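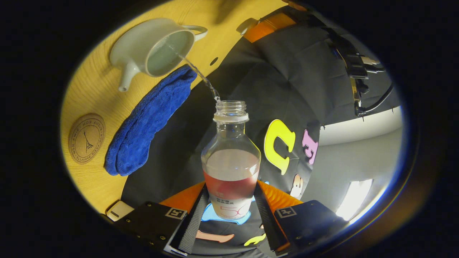 4.2 Decanting into narrow necks

Figure 3. Water poured from a white teapot into an uncapped plastic bottle.

Advice on household decanting tends to repeat one claim: a spouted vessel makes a funnel unnecessary. We doubt it holds as widely as its authors suppose. In Figure 3 the stream is thin and falls straight into the threaded neck, and a reader could take this as support. It is one moment of one pour. It says nothing of how the pour began or ended, and those are the points at which our diary keepers in Otport reported most of their spills.

The Didholm household diaries hold 1,694 entries on kitchen tasks, collected over 365 days. Only 20 mention pouring from a teapot into a bottle, and 2 of those give the size of the neck. Msimang treats the same entries as proof of a common skill. We find that hard to accept – people seldom write down a pour that went badly, and the diary form never asked them to.

A further problem is what lies nearby. The folded blue towel on the table in Figure 3 is an ordinary thing to have there, yet trials that score spills by looking at the tabletop rarely record whether a cloth was within reach. A wiped table and a clean pour would get the same score. The Arkeo scale has this fault, and we used it in January before we saw how much it hid. Those scores are left out of Section 5.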